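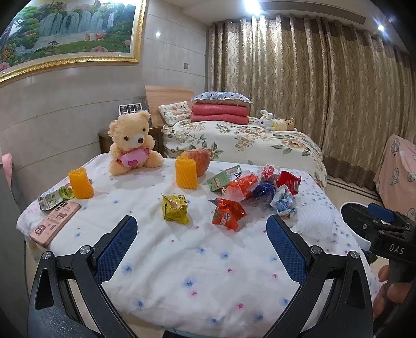

Haslow Children's Hospice Trust Opens Family House in Dornholm

DORNHOLM, March 20, 2026 – The Haslow Children's Hospice Trust today opened Juhl House, a residence for families whose children are receiving long-term care at hospitals in the Dornholm area. The house has six family apartments, a shared kitchen, a playroom and a garden, and will be open every day of the year. Families will not be charged for their stay.

Juhl House stands on the former grounds of the Dornholm telephone exchange, a short walk from the main bus line. The exchange building was kept and rebuilt on the inside, and a single-story wing was added on the garden side. Each apartment has its own bathroom, a small kitchen and sleeping space for up to four people. Two of the apartments are fitted with ceiling hoists and wider doors for children who use wheelchairs or need nursing equipment at night.

"Parents have told us for years that the hardest part of a long hospital stay is often the distance from everyone else in the family," said Hrefna Vídalín, chief executive of the Trust. "Brothers and sisters are left with relatives, meals are eaten in corridors, and a parent may go weeks without a full night of sleep. Juhl House gives these families a front door of their own."

The Trust has provided home visits and bereavement support in the region for many years but has not previously operated a residence. Planning for the house began after a survey of families in its care, in which the cost and difficulty of finding a place to stay was the concern raised most often. Parents who took part in the survey were later invited to comment on the floor plans. Several changes were made at their request, including a laundry room on each floor, a separate entrance for late arrivals and a quiet room with a door that locks from the inside.

Construction was led by Ikia, a Dornholm building firm, and was completed in December. Furnishing and safety inspections took place over the winter.

"The old exchange has thick walls and very good daylight, and we wanted to keep both," said Bjartur Þorgeirsson, project manager at Ikia. "Most of our work went into heating, sound insulation and the lift. A family on the upper floor should be able to sleep in the afternoon while children are playing downstairs."

Funding for the project came from 1,732 individual donors, together with grants from local businesses and a bequest from the Juhl family, for whom the house is named. The bequest included the sum used to purchase the land. The Trust will meet the yearly running costs from its general fund and from a new regular giving program, which also opens today.

Daily management of the house will be the responsibility of Ea Kárason, who joins the Trust after a career in pediatric nursing. She will lead a team that includes a family support worker, a play specialist and overnight staff. Medical treatment will not be given at the house, although community nurses may visit children there in the same way they would at home.

The play specialist will hold sessions each weekday afternoon for children staying at the house and for their brothers and sisters. School-age children may also use a study room, where a teacher will be present during term to help them keep up with work set by their own schools. Older children asked for a space apart from the playroom, and a room on the upper floor has been set aside for them.

"A sister of nine or a brother of fourteen has a great deal to carry when a child in the family is ill," said Ms. Kárason. "We will be asking them what they would like to do with the afternoon, and we expect the answers to be very different from one week to the next."

Families may be referred by a hospital social worker, a physician or a community nurse, and parents may also apply directly. Places will be offered according to the length of the child's expected treatment and the distance from the family's home. There is no upper limit on the length of a stay, but each stay will be reviewed with the family every 6 weeks. Pets cannot be accommodated, with the exception of registered assistance dogs.

The Trust expects to welcome 200 families in the first full year of operation. A review of the first year will be carried out by Ásdís Arnardóttir, a researcher in family health, and its findings will be published on the Trust's website. Families who stay at the house will be invited to take part in the review, and a decision not to do so will have no effect on their stay.

The Trust welcomes gifts of new bed linen, children's books and unopened board games for the house. Donors are asked to contact the office before bringing items – storage at the house is limited, and deliveries cannot be accepted at the family entrance. Used soft toys cannot be accepted under the house's infection control policy.

About the Haslow Children's Hospice Trust

The Haslow Children's Hospice Trust supports children with serious illnesses and their families through home visits, short breaks, counseling and bereavement care. Its services are free of charge and are available to families from diagnosis onward.

Media contact

Aksel Þorgeirsson, Communications Office, Haslow Children's Hospice Trust. Interviews with staff may be arranged through the office. Requests to photograph or film inside Juhl House must be made in writing, and the privacy of resident families will take priority in all cases.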